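Vainio Stretch Drape, black, item 3122

Home > Cloth and Drapes > Stretch

In stock. Ships from Lirkden. Cut lengths and full rolls, same cloth either way.

Black stretch cloth for stage fronts, table skirts, speaker covers, photo corners, craft fair booths. Four-way stretch. Matte on both sides so no right side to worry about. We sell more of this than anything else in the shop and the page was overdue for a rewrite, so bear with us, still moving stuff over from the old one.

What you get
One piece, raw edges, folded in a paper sleeve. Rolls come on a tube. No hem, no grommets unless you add them at checkout. Edges don't fray but they do curl a bit after the first wash.

Color: black only for now. Gray is coming back, no date yet. Please stop asking about white, the white was bad.

Weight of a full roll with tube is around 622 ounces. Two people to carry it up stairs, seriously.

Care
Cold wash, mild soap. Hang to dry. No dryer. No bleach. Steam from the back if it's creased, keep the steamer moving. An iron will leave shiny marks and they don't come out. Most creases drop by themselves if you put the cloth up the night before.
Lint roller before doors open. Black cloth shows everything, dog hair most of all.

Measuring
Go by the flat size, then order a little under. It needs some pull or it sags in the middle. For square tables: top plus two drops each way. For anything round or domed get the bigger cut and work from the center out, clips first, trim last. Trim LAST. We can't take back a trimmed piece.

If you're not sure send a sketch with measurments to the order desk and Iida will work it out. A pencil sketch is fine. Phone photos of the sketch also fine.

Fixing it up
Spring clamps on truss or pipe. Binder clips work on thin board. Staples into wood are ok if you don't mind small holes — they close up some but not all the way. Double-sided tape holds on metal and painted board, not on rough concrete. Safety pins from behind for seams.

Lettering and trim: light pieces only. Heavy stuff drags the cloth and you get a dent under every letter. Hook tape does not grab this cloth at all, so skip it. Stitch through, or use the Storkeck pins (see Accessories). Test any glue on an offcut, we put one in with every order over two yards.

Flame treatment
Comes untreated. Treated version is item 819, same cloth, slightly stiffer, paperwork in the box. Ask your venue before ordering. Washing takes the treatment out, so spot clean only on that one.

Shipping and returns
Orders in by 2 pm go out same day. Rolls go by freight and the driver will call first, so put a phone number on the order that somebody answers. Uncut rolls can come back within six weeks. Cut pieces can't, unless we cut it wrong. If we did, write to Marjatta Nurmi at the order desk with the number from the packing slip and she'll send a new one.

Customer notes
"Used it over a pop up frame for the school play, no light came through where we doubled it. Single layer you can see a bright lamp. Good price." — Elsa Lahtinen
"Tube was dented, cloth fine." — Aleksi Aaltonen
"Third order. The curl on the edge is annoying but I fold it under and pin. Wish it came in green" — Irja Lindqvist 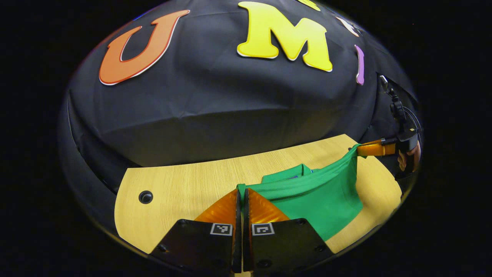 LIRKDEN, March

Shop news. Bright letters on black, been getting a lot of questions about that. Orange and yellow both read well from across a room. Purple goes dark faster, so give it a white edge if you use it. Same for navy and brown. On a curve, letters near the side look thinner than they are, so keep the important word in the middle, and stand back and look before you pin anything for good.

Foam sheet is back too, Zastora brand, mixed color packs, on the craft page. Cuts with regular sissors. Pack colors vary and we can't pick them for you.

Sample swatches are free, one per address. Add to cart, leave a note if you want the treated one as well. Price list for rolls is at the front counter or by email.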